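This site uses cookies to remember your preferences and to count visits. By continuing to browse you accept our use of cookies. Accept | Manage settings

Jorwood Play Materials Library
Interim Progress Report to the Sarnanent Fund
Submitted July 16, 2019

1. Purpose of this report

This report covers the first half of the grant awarded to the Jorwood Play Materials Library for the renewal of its toy kitchen and pretend-food collection. It sets out the work completed, the spending to the end of the reporting period, the matters that have caused delay, and the work planned before the final report in October. It follows the headings given in the Fund's guidance, except that the sections on borrowing and on sorting have been combined.

2. Background

The library lends play materials to nurseries, family day cares and households in Jorwood and the neighboring district of Skundenau. Toy kitchen sets have been the most requested part of the collection for several years, and they were also the part in the poorest condition when the application was made. Many sets had been returned incomplete. Pans had lost their handles, baskets had split, and pretend fruit and vegetables from different sets had been mixed together to the point where the original lists no longer described what was in the bags.

The grant was awarded to replace worn items, to sort and relabel what could be kept, and to put the sets into a form that could be checked quickly at the return desk.

3. Work completed

All existing kitchen sets were recalled from borrowers at the start of the grant period. The items were washed, inspected and sorted by type. Across the whole collection, 510 pieces were found fit to keep. Items with sharp edges, loose parts or deep cracks were withdrawn and recycled where the local service would accept them.

The kept pieces and the first delivery of new ones have been made up into 12 complete sets. The target for the full grant is 18. The remaining sets depend on a second delivery, which is discussed in section 5.

Each set is now built around one basket of produce, one place setting and one piece of cookware. This is a smaller set than the library used to lend. Under the old arrangement a family might receive four pans and no plates, and staff spent a great deal of time at the desk trying to establish what was missing. The new sets can be laid out on a small table and checked against a printed card in a short time.

The contents cards were drafted in the spring and revised after a trial at the Czarnecka branch. The first version listed every item by its supplier's name, and borrowers found this confusing. The revised version uses plain words: basket, plate, cup, frying pan, tomato, pepper. Color is given only where it helps to tell two items apart.

4. Sorting and borrowing

Sorting took longer than planned. The application allowed for the pieces to be divided by set, but so few could be matched to their original set that they were divided by type instead, and new sets were built from the result. One consequence is that the pieces in a set do not always match in style or in scale. A tomato may be noticeably smaller than the fruit beside it. Borrowers who tried the sets at Czarnecka did not raise this as a concern, and two of the nurseries said that the differences in size gave the children something to talk about.

The reissued sets went back on loan as they were completed. Demand has been strong, and there is at present a waiting list at both the main library and the Czarnecka branch. The loan period has been shortened for kitchen sets only, and this will be reviewed when the full number is available.

Returns so far have been encouraging. Most sets have come back with all their pieces, and the missing items have mainly been cups. Spare cups have been set aside from the kept stock so that a set does not have to be taken out of circulation while a replacement is found.

5. Difficulties and changes to the plan

The second delivery of cookware has been postponed by the supplier. The library considered buying from another source, but the pans offered were larger than the storage bags and would have required new bags as well. It was decided to wait. The supplier has given written confirmation of a revised delivery date, and the library expects to complete the remaining sets within the grant period.

A smaller change concerns the baskets. The application described solid storage boxes. Slotted plastic baskets were bought in their place – they rinse and drain more easily, and the contents are easier to check through the sides. The cost was the same, and the Fund's office agreed to the change by letter.

6. Finance

Spending to the end of the reporting period stands at $3193. The largest items were the first delivery of toy produce and tableware, the baskets, and the printing of the contents cards. No spending has been made outside the approved budget headings. A full statement with receipts will accompany the final report.

7. Work planned to October

The library will complete the remaining sets, print the final version of the contents cards, and hold a session at Skundenau for nurseries that have not borrowed before. A short survey will be sent to all borrowers of kitchen sets, asking which pieces are used most and which are left in the bag. The results will be used to decide whether a second piece of cookware should be added to each set – a request already made by several households.

The library thanks the Sarnanent Fund for its support and for its prompt replies to questions during the period. Any request for further detail may be sent to the library office at Jorwood.

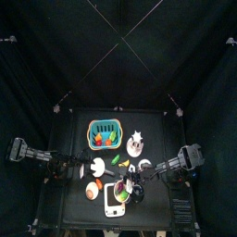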